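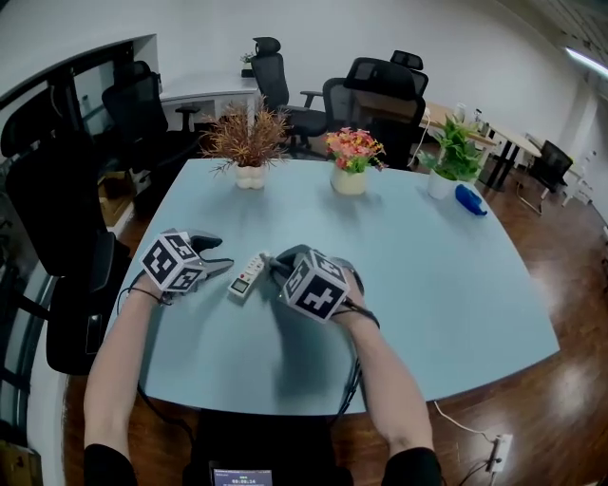 Office chores still slow going for machines, Dedudico finds

October 2025

Robots can handle some small jobs around an office, but they are a long way from doing them at the speed of a person, according to a report from automation firm Dedudico.

The company tested its Oseo system on 14 everyday tasks, including moving a power strip on a table, straightening chairs and putting supplies back on a shelf. Each task was tried 100 times. Oseo did well with boxes and cups. It had far more trouble with anything that had a cord attached.

Oseo learns from people who do the work first with grippers in their hands. The grippers carry cubes printed with black-and-white square patterns, which let software track how they move. Dedudico said it used about 430 hours of this material for the latest round, most of it gathered since March.

Power strips were among the hardest items on the list. The machine has to get hold of a long, narrow object at one end and turn it without knocking over whatever else is on the table, such as a potted plant. Oseo finished that job without help in fewer than half of its tries.

Skotport, which runs shared offices, plans to try the system at 3 of its sites next year. The machines will work after hours and a staff member will be present. A second firm, Gunawan, is looking at the same system for restocking store shelves but has not set a start date.

Dedudico did not give a price for Oseo.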